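Niltitz live show, December – sound and seating
Forum: Game Music > Concerts and Events

huguette_carre
25 April 2026
Tickets for the Niltitz orchestral show go on general sale at noon. The venue is Gernton Hall, capacity 680 in the seated layout. Stalls are 60 each, balcony less. Does anyone know whether the rhythm section will be live or on playback? The listing only says "full score".

pelmet
Live drums, playback synths. Same as the Zomero concert. The arranger confirmed it in the programme notes for that one.

lowshelf
Those notes covered Zomero only. Mensah are promoting this one and they normally pay for two keyboard players. I would wait for the personnel list. 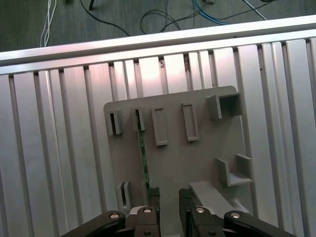
Grey plate on the aluminium slats.

pelmet
Mensah also promoted Zomero, and that had one keyboard player and a laptop.

Armelle Le Goff
I sat in the balcony at Gernton for Zomero. There was a build-up at around 4,000 Hz that made the brass tiring by the second half. Row C of the stalls was clearer when I moved down for the encore.

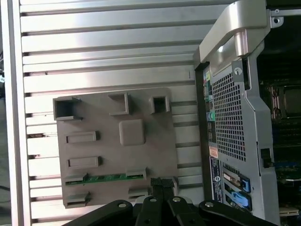 The delay speakers under the balcony were also late by a noticeable amount – snare hits arrived twice. If they use the same hire system I would avoid anything behind row M.

lowshelf
Disagree on the balcony. Front row centre was fine and the strings balanced better up there. Row C is too close to the drum screen.

huguette_carre
Thanks. I'll try for stalls, rows F to J, and post the personnel list if it goes up before the sale.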